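Kristof Van Rooij
21 May 2019

Bought a laundry basket. There's going to be a thread about it, so mute me now if you have a life.

Background for newcomers: I live in an apartment in Zosadton with a perfectly good bedroom, and inside the bedroom there's a perfectly good closet. My clothes live on the arm of the sofa.

They started out on the back of a chair. I got rid of the chair, thinking that would solve it. The clothes moved to the sofa within the day, like pigeons when you put spikes on one ledge.

The arm is very good at this, in fairness. It's wide and rounded and padded, and it's the first soft thing you reach on your way in from the hall. If I were a shirt I would also give up there.

So: basket. Cream plastic, little holes in the sides, a brown rim pretending to be woven. The rim fools you from across the store. It stops fooling you when you pick it up.

I went to Stallis for it. I had never been in a Stallis for fewer than 100 minutes and I wasn't going to break the streak over a basket. I looked at every basket. I looked at baskets with lids. I stood in front of a basket on wheels and thought about the kind of person I could be.

Lids are a trap, by the way. A lid is a shelf. You put one sweater on the lid for a second and now you own a sweater table.

Anyway I brought the thing home and set it down on the floor of the living room, where the problem is. My sister says a laundry basket belongs in the bedroom. My sister's clothes are in her bedroom. Different terrain.

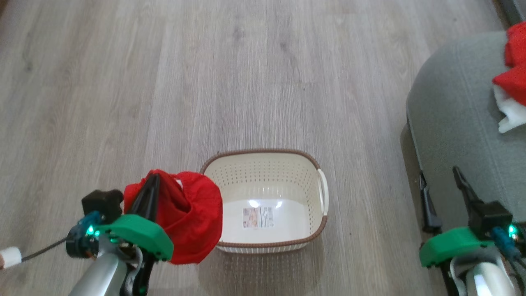
The rule is simple. Anything on the sofa at the end of the evening goes into the basket. Anything in the basket gets washed. No appeals.

The rule lasted until the first appeal.

There's a category of clothing the rule doesn't cover and I would like some recognition that it exists. It's been worn. It isn't dirty. It can't go back in the closet with the clean things because it knows too much.

Every language should have a word for this. I asked at work and a guy in accounts said "the chair." Just that. Everybody at the table nodded. It was the closest I've felt to my coworkers in 2 years.

Suggestions received so far for the in-between clothes:
a hook on the back of the door (have one, holds a bag that holds other bags)
a second basket (this is how it starts)
"just hang them up" (blocked)

I did try a clothes rack for a bit. A Kravchuk, the folding kind, from a neighbor who was moving out. It was sturdy and easy to put up and I couldn't get it to fold again. For the whole of last June it stood by the balcony door like a guest who hadn't taken the hint.

Okay, evening report from the sofa. I sat down to fold things, which was the first mistake. You don't sit down on this sofa to do something. It's a big gray sectional with mustard cushions and it has ended better plans than mine.

I chose the mustard, before anyone asks. I was told it would "lift the room." It's been a while now and the room is where I left it.

The pillow is teal, or blue-gray, depending on which lamp is on and who's arguing. I've had that exact conversation with every person who has ever sat here.

Where was I. Folding.

I'm a decent folder. I worked in a clothing store one summer and can still do a T-shirt on a flat surface without thinking. The trouble is what happens next: a folded thing looks finished. You put it down on the arm of the sofa, you admire the corners, and in your head it's already in the closet.

And then something unfolded lands on top of it. I don't know how. I live here and I was in the room.
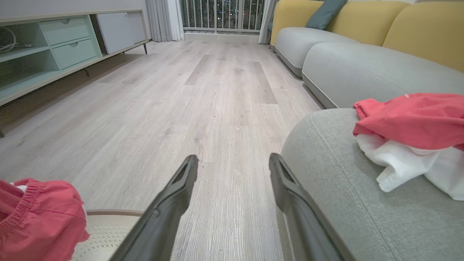

A word about the TV console, which several of you remember from the assembly thread. It's still standing. The mint green has grown on me. It's got drawers, and I briefly wondered about putting T-shirts in them.

I was talked out of it by a friend, who asked me to say out loud the sentence "my T-shirts are under the television." I said it out loud. Point taken.

There's still a cable on the open shelf, neatly coiled. I don't know what it belongs to. Coiling it was the tidiest thing I did all winter and I'm not ruining that by throwing it out.

Moving on to the science part. Several people replied asking what size of basket you need for one person. The answer is smaller than you think. A big basket isn't for laundry, it's for putting off laundry. With mine I can put it off for 6 days and after that there's an avalanche, and the avalanche gets me moving.

The holes matter too. My last one was a canvas bag on a frame, made by Clurico, and it looked terrific, and anything damp that went in came out with a personality. I want air going through the thing. I want to be able to see through the side of it and feel judged.

Do take the label out before you use it, says the man with a label sitting in the bottom of his basket.

Someone asks if I sort. I sort in the sense that red things get carried around the apartment separately while I think about them.

I'm not joking about the red. Anyone who has owned a white towel and a red shirt in the same week knows what I'm talking about. I had a set of pink dish towels for years that I hadn't bought pink. Guests complimented them. I said thank you.

Current procedure for red: it goes in last, it comes out first, and it's on its own at 30 degrees or it waits. Mostly it waits. Guess where it waits.

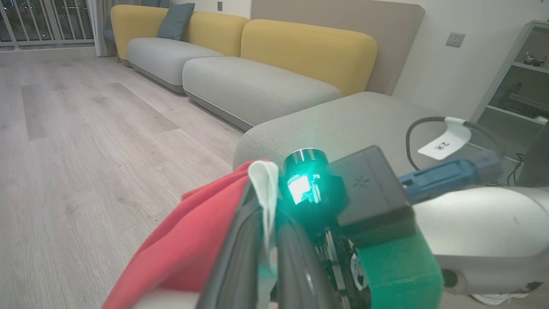 Reply from my mother, by text, as she doesn't have an account and reads this through my cousin: "Why is there a shoe in the living room."

Mother, the shoe is a separate thread.

Fine, short version. Shoes come off where the tiredness hits. In the winter that's the front door. In spring I get a bit farther. I consider it a fitness measurement.

Also being asked about the shelving unit. It's white, it's open, and I bought it open because I thought having everything on view would make me keep it nice. Reader, it put everything on view.

Upper shelf: small objects. Lower shelf: I'd like to speak to a lawyer.

Back to the basket for those of you who came for basket content. Some real observations now that it's in service:

Put it where the clothes come off. You can have a beautiful one in the bathroom and it will stay beautiful and have nothing in it.

Get one with a proper handle, the molded kind that sticks out so you can hook a couple of fingers in and drag. You will tell yourself you're going to carry it. You're going to drag it.

If you've got a hard floor, lift it a little when you drag it. Mine's laminate and my downstairs neighbor works nights. I found out he works nights by dragging a basket.

Don't buy one that matches the room too well. I nearly got a gray one. On this floor, next to this sofa, I would've lost it by the weekend and then walked into it in the dark.

And for the folding people: fold standing up, at the console if yours is the right height, and walk each pile to the closet while it's still small. I've done this twice. Both times I felt like somebody in a bank commercial.

Question from the replies: "does the rule apply to the throw pillow." It does not. The throw pillow is furniture. If it gets washed it'll never be the same shape and then we'd have to have the teal conversation all over again.

Another one: "what do you do when people come over." I pick up everything on the sofa arm in one hug and put it on the bed. Later I want to go to bed, so I pick it all up in one hug and put it on the sofa arm. Those clothes have covered more ground than I have this spring.

The record is 6 round trips for one gray sweater. It has never been worn on any of them.

Going to put a wash on now. Whites. The red is staying out of it.

Update: machine has someone else's sheets in it, shared laundry room, the timer says an hour. I'm back on the sofa and I've taken off my sweatshirt. You know where I put it.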